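Company > Who we are > About us

About Relteo

Last updated: November

Relteo tests machines that are sold, or soon will be, as help around the house or on the shop floor. We write up what they can do today and what they can't. Makers, shop owners and a growing number of care homes pay us for the reports.

We started in Clurkulholm in a rented unit behind a tile warehouse. Najwa Kanaan had spent years running the packing line at Lebrun, where she was asked every spring whether a new arm could take over one more station. The sales videos were always good. The station usually had a person back at it by summer. She wanted a place that would run the same chore over and over and write down the result, and she couldn't find one, so she rented the unit.

What we test

Our list of chores is called Druler. It has 60 entries, split between home work and shop work. Home entries include clearing a table, folding towels, loading a dishwasher and putting groceries away. Shop entries include facing a shelf, sorting returns, boxing small orders and wiping down a counter. A full test of one chore is 1000 attempts. A short test is 400. We don't publish anything based on fewer.

An attempt counts as done if the job is finished with no person touching anything. Dropping an item and picking it up again is allowed. Breaking it is not. We also time a person doing the same chore, and the two times go side by side in the report.

Can they do chores yet?

Some of them, if you set things up to suit the machine. Boxing one kind of product at a fixed station is mostly solved. Sorting returns is getting there. Towels are slow but they get folded.

Clearing a table is still hard, and it is the chore we are asked about most. A real table has things on it that don't match. Some are hard, some go flat when you squeeze them, some are clear and confuse a depth sensor. A few should be left where they are. The cloth underneath slides and bunches. A person sorts all this out without thinking, and a machine has to be good at each part.
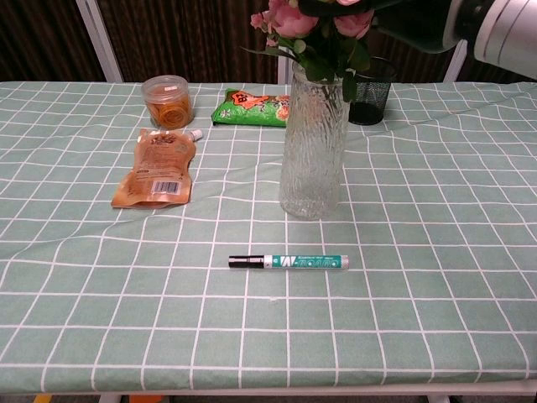 Table clearing, one of our home entries. The marker, the pouch and the glass vase each call for a different grip.

Of the machines we have tested on this chore, 3 passed our bar for use with someone in the room to step in. None passed for use alone. We will change this page when one does.

How we work

We buy or lease the machines at the normal price. Makers may send a technician for setup, and then the technician goes home. They see the report when our customers see it. We don't sell robots and don't take a cut from anyone who does.

Visitors are welcome in Clurkulholm in the afternoon. Please write first and say which chore you are interested in.

Comments

dockside_ray: Does the person's time include walking to the station? It makes a big difference in a small shop like mine.

Relteo: Yes, the clock starts at a line on the floor for both.

P. in Accounts: We leased an arm for boxing after reading your report. Works fine on one box size. We have four sizes.

marthe: Any plans to add changing a duvet cover? I would pay a lot for that one.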